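Karevo Community Boards > Senior Living > Visits & Activities

Therapy rabbit at mom's assisted living – anyone done this?

mapleknot
August 21, 2022
Mom's place (Lundgren House, memory care floor) wants to bring in a resident rabbit. Lives there full time, not a visiting one. Family meeting is coming up and I have no idea what to ask. 48 residents, 2 staff on at night. Mom loves animals but she also feeds everything off her plate. Thoughts?

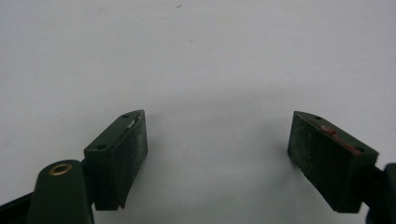

Re: Therapy rabbit at mom's assisted living

dot_in_duluth
We had one at my dad's. Best thing that place ever did. He quit talking most of that winter and then one day there he is telling the rabbit about his truck. I cried in the parking lot.

Ask who pays the vet. Ask who has it on weekends. Thats really it.

Re: Therapy rabbit at mom's assisted living

hallpass77
Going to disagree. Rabbits hate being picked up. Memory care folks grab, not their fault. I worked activities for 3 years and our rabbit bit a lady, skin like paper, big mess with the family. Get a visiting dog with a handler who LEAVES with the dog. Or a fish tank.

Also allergies. Also chewed cords – oxygen tubing too!!

Re: Therapy rabbit at mom's assisted living

mapleknot
Oh no, didn't think of the tubing. Mom's roommate is on oxygen.

The activities director is Lizeth Valderrama, she's great, very gung ho. Says the vet and food comes to $1,985 for the first year and families would chip in. Seems like a lot for a rabbit?

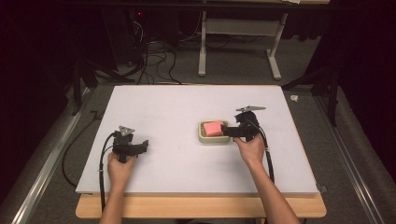
Re: Therapy rabbit at mom's assisted living

dot_in_duluth
Not if it includes the spay and a decent pen. Ours had a pen in the sun room and people sat next to it. No lap time unless staff was right there. No bites that I ever heard of. A fish tank is not the same thing hallpass, sorry.

Re: Therapy rabbit at mom's assisted living

hallpass77
Never said it was the same. Said it doesn't bite.

Pen only, ok, I could live with that. But who's watching at 2 am when somebody wanders in and opens it?

Re: Therapy rabbit at mom's assisted living

sullier_gran
Lock on the sun room door. Ours has had a rabbit since April and they lock it after supper. My husband asks for her by name – he doesn't always get mine. Sign on the pen says no table food, some read it, some dont. Hay only, the aides are pretty strict.

Re: Therapy rabbit at mom's assisted living

mapleknot
Ok writing these down. Lock, pen, vet, weekends, tubing. Will ask Lizeth if they'd try a visiting one first. Will post after the meeting.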